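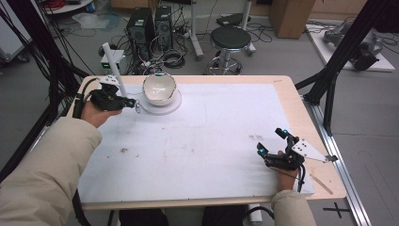 Hand-held gripper pair in use at the paper-covered bench, bowl on the turntable base.

Review: Sunela hand-held gripper pair, bench set-up and upkeep
28/03/2021

The Sunela pair is sold as a demonstration tool: the operator holds one gripper in each hand, works through a task, and the recorded motion is used later to program an arm. This review covers set-up and maintenance only. Our bench has done 500 recorded cycles with the pair since December.

Set-up

Allow 40 minutes for a first installation. Each gripper has its own cable. Run the left one down the sleeve and secure it at the elbow with a soft strap. Left unsecured, it drags on the near edge of the bench and the strain relief takes the load. The supplied straps are too short for a long-sleeved jacket and we replaced them with Prandden hook-and-loop.

Cover the bench top with one large sheet of plain white paper. Brown smudges and scuffs build up and are harmless in our experience, but a torn or curled edge catches the fingertips. Tape the underside only.

The plate with black dots must be seated square before calibration. Ours arrived with one screw under-torqued. The manual gives no torque figure, a poor omission on a part that sets the tracking accuracy. Finger tight plus a quarter turn has held.

Turntable work

Low objects are the hard case. With a bowl on a round turntable base, the fingertips have to come in close to the edge of the base, and any play in the jaw is obvious. Check jaw play before each session by closing on a 3 mm feeler gauge. The Brunet fingertips sold as an alternative fit the same mount but are bulkier, and fouled the base on our set-up.

Maintenance

Wipe the fingertips with isopropyl alcohol and leave the lights alone; solvent clouds the lens. Inspect the cable boot weekly. We had one fault, an intermittent dropout on the right gripper, traced to a cracked boot. The spare took 9 days to arrive and fitted without soldering.

Recalibrate after any knock to the camera mount or its rail. The Grusard software accepts a stale calibration without warning, and two afternoons of recordings had to be discarded.

Verdict

Sound hardware, stable once aligned, let down by short straps and a thin manual. Order a spare boot with the kit. Four stars out of five.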